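Ticket: Cloth folding set, right arm stream drops and bad frame pairing
Project: Adari bimanual, cloth task
Station: Hunum enclosure, damask walls, fern mat
Status: Resolved, one item left open
Priority: Medium

Summary

The cloth folding set for Adari has a target of 1,000 kept episodes. After the last export the loader rejected 388 of the recorded episodes. The error was the same every time:

pairing check failed: right joint stream shorter than left

The left arm stream and the overhead video were complete in every rejected episode. The right arm stream was missing samples, nearly always in the last third of the episode, when both grippers are at the middle of the mat. Episodes where the right arm stayed closer to its own side passed the check.

Setup

Two arms on the front rail, one board under each base, one purple cable running along each arm and down to its board. Both boards report to the station PC through a single hub. The recorder is Sterkeo, the build from September. Joint positions and gripper values are logged for both arms. Video comes from the fixed camera only. The operator drives both arms from the leader pair in the next room and watches the fixed camera feed.

Task as written on the station card: pick up the blue cloth with both grippers, fold, set down, release, return both arms to rest.

What was tried

1. Restarted the recorder and re-exported the same raw files. Same 388 rejected. The samples are missing from the raw files, so this is not an export problem.

2. Swapped the USB leads at the hub so the right board used the left board's port. Recorded a short batch. The right stream still dropped and the left stream was still clean. Put the leads back.

3. Lowered the video rate by half to take load off the PC. No change in the drops. Put the rate back, because the training config expects the original.

4. Ran the right arm through its full range with no recording, watching the board's error counter. The counter stayed flat at rest and while the arm moved up and down on its own side. It started climbing when the arm reached across to the center with the wrist turned in. Held it there and the counter kept going up. Moved back out and it stopped.

5. Repeated step 4 while recording, with the cloth on the mat and both grippers at work over the center. This is the arm position where the errors start.
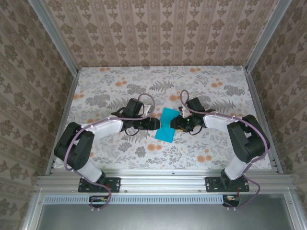
6. Reseated the right cable connector at the board end. The error counter climbed more slowly but did not stop.

7. Reseated the connector at the wrist end. It had play in it. Pushed it home and added a tie so the loop above the gripper has more slack and does not pull on the plug when the wrist turns in. Repeated step 4. The counter stayed flat for the whole run, including a long hold at the center.

Cause

Loose plug at the right wrist. The cable loop was too short for the center reach, so each fold put a pull on the plug and the last servos on the chain stopped answering for a few cycles at a time. The recorder writes nothing for a cycle with no answer, and that is why the right stream came out short instead of showing an obvious fault. The arm itself kept moving well enough that the operator did not notice from the feed.

Check after the fix

Recorded a test batch using the normal task and two extra poses: both grippers brought together with the cloth pinched upright between them, and a slow approach from both sides to a cloth lying lengthwise. The pinch pose is the hardest one on the right cable. 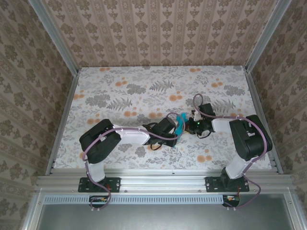 Every episode in the test batch passed the pairing check. The left and right streams had the same length and the time offset between them was within the limit in the loader config. The gripper values also looked better. Before the fix, the right gripper trace had flat steps in it during the pinch, and we had put that down to the operator pausing.

Old episodes

Checked whether the rejected episodes could be repaired by filling the gaps. Short gaps can be filled from the samples on either side, but many of these run through the moment the gripper closes, and a filled value there is a guess. A model trained on them would learn a closing motion that never happened. Decision: do not repair. The rejected episodes are moved to the quarantine folder and tagged "right wrist cable" so they stay out of the training split. The video is fine and may be used later for the cloth outline labels.

The episodes that had already passed stay in. Went back through them with a stricter gap limit and nothing new was flagged.

Second problem found along the way

While reviewing the test batch, it was clear that the start position of the cloth was too much alike from one episode to the next. Operators had been putting it down in the same spot and at the same angle after each reset. The last policy trained on this set folded well from that spot and missed the corner when the cloth was turned. That was filed by Seidel as a policy fault, but it is more likely a data fault.

New reset rule for this station: after each release, move the cloth to a new place and angle before starting the next episode. Leave it a bit crumpled. Do not smooth it flat. Both arms must be able to reach the near corners without leaving the mat area. 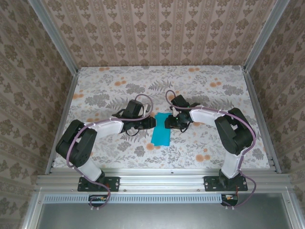
Recording went on with the new rule and the count is now 1,296 episodes on disk for this task, with the quarantined ones left out. That is over the target, but the extra ones are wanted. The early episodes with the repeated start position will be given less weight in the next training run.

Changes made

Right wrist plug reseated and tied, loop lengthened. Same tie added to the left arm.
Recorder setting "stop on missing cycle" turned on for both arms. An episode now ends with a beep if either board misses 2 cycles in a row.
Station card updated with the reset rule.
Cable check added to the start of each shift: bring both grippers to the center, hold, read both error counters, write them in the log.

Still open

The error counter on the right board resets to zero whenever the recorder restarts, so a slow fault can be missed if the recorder is restarted mid-shift. Asked for the counter to be saved with each episode. Waiting on the next Sterkeo build. Until then, read the counter before restarting.

Ticket closed for the pairing fault. The counter request has its own ticket.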